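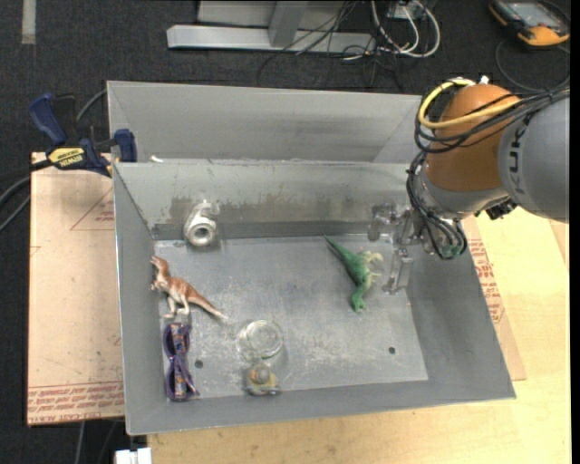 Project report by the Potgieter group, Robotics Lab, Flanerberg. Submitted 2/15/21

Predicting grasp outcomes for mixed objects in a metal bin

The question we set out to answer was whether a network trained on one bin of objects would still be useful when the objects were swapped. Most of the earlier student work at Flanerberg was done with wooden blocks, where nearly any grasp from above will do. We wanted shapes that are awkward in different ways, so our sets mix toy dinosaurs, clear dishes, fittings and small household items.

Setup

The arm is a KUKA, fixed beside a table that carries the bin. The bin is grey sheet metal with sloping walls, and one corner is held with a bar clamp. A camera fixed near the workspace takes one picture before each attempt and one after it. The pictures are cropped to the floor and inner walls of the bin before they go to the network.

The software is split into two programs. Skultomness runs the arm and saves the pictures. Cukovach does the training and returns a score between 0 and 1 for a proposed grasp, given the first picture and the intended position and angle of the gripper. We wrote Cukovach ourselves. Skultomness was passed on from an earlier project, and we changed only the logging.

Data

We collected 2,234 attempts in November. The first part used random positions inside the bin. For the later part we sampled a number of positions, scored them with the network as it stood then, and tried the best one. An attempt was labelled a success if the gripper was still holding something after the lift. Labels came from the gripper opening and were checked by hand against the second picture, as thin items often gave a closed reading.

We kept 762 attempts apart for testing. These used objects that were never in the bin during training. The remainder was used for training and for choosing the learning rate.

Results

On unseen objects the network ranked grasps better than our baseline, which simply aims at the middle of the largest blob in the picture. The gain was clearest for long objects with thin parts. The baseline often aimed for a point between the legs and the tail of a dinosaur, while the network preferred the body.

Clear objects remained the weak point. Scores for them changed a great deal with small shifts in position, and bright marks on the scratched floor were sometimes scored as if they were the rim of a dish. Adding brightness changes to the training pictures helped a little. Turning the pictures at random made things worse until we remembered to turn the gripper angle by the same amount.

Objects lying against a wall were a separate problem. The network gave many of these grasps a high score, but Skultomness stopped the arm before it reached them because of the safety margin round the walls. We left stopped attempts out of the training data, so the network had no way to learn about them.

Training on 3 object sets was better than training on one, even with the number of attempts held at 600 in both cases. We would put any further lab time into changing the objects more often.

Still to do

The wall margin should be passed to Cukovach as an input. We also want to repeat the clear object tests with a matt sheet on the bin floor. The training scripts are in the group folder, along with the list of object sets and the settings used for each run.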